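Plidcombe house back on the block, and this time the price has come down to meet it

The brick two-story at the top of Alcantara Street in Plidcombe is for sale again, which will come as news to anyone who stopped reading the sign in April. The bank that has owned the place since the foreclosure went through has cut the asking price for the third time and handed the listing to Hestard Realty, whose first act was to replace the word "potential" in the ad with the word "roof."

The roof is new. The furnace is not. The listing calls the furnace "established."

Brock Gill, the Hestard agent handling the sale, said the earlier price was set by someone in another state looking at the sale of a house with a lake behind it. The Alcantara Street house has a drainage easement behind it, and in a dry summer you would have to be told.

"We've had more calls since Friday than the last agent had all spring," Gill said. "Two of them were from people who wanted to buy a house."

Bidders will have to put down an earnest deposit of $1000 and sign a form saying they understand the property is sold as is. The form runs to 12 pages, five of them on the subject of the basement. Inspections are allowed at the buyer's expense, and the bank has agreed to have the water turned on for them, a concession that took most of a month to get in writing.

The listing also mentions a monthly charge of $775 for something called the Flutard Association. Flutard was the name of the subdivision that was supposed to go up on the east side of the street. One pair of stone gateposts was built before the developer ran out of money, and the association was set up to look after them. Gill said the figure was a typing error carried over from a different listing and that the association has not billed anyone in years – though he would not go so far as to say it no longer exists. The title company is looking into it.

Neighbors have mixed feelings. Several said they would be glad to see lights on in the place again. One said she had gotten used to parking in the driveway and hoped the new owners would be reasonable people.

Offers are due at the Hestard office by noon on the last Friday of the month. The bank says it will answer within five business days, and it said the same thing last time.

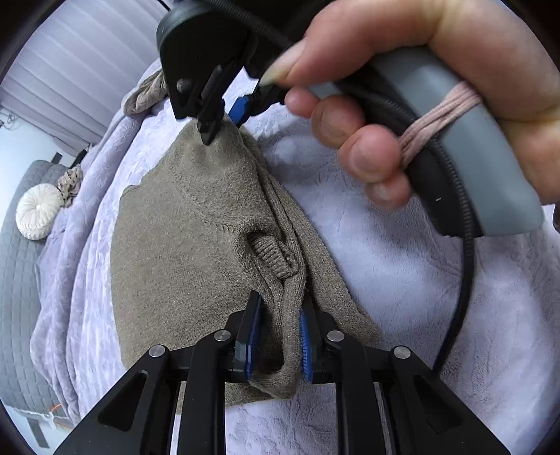
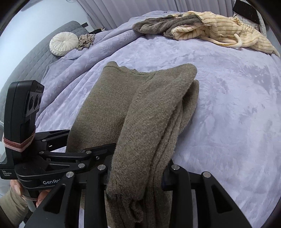

Also in local property

The former shoe repair shop next to the Plidcombe post office has been leased. The new tenant plans to sell mattresses, bringing the number of mattress stores on the block to three. Parking remains at the rear.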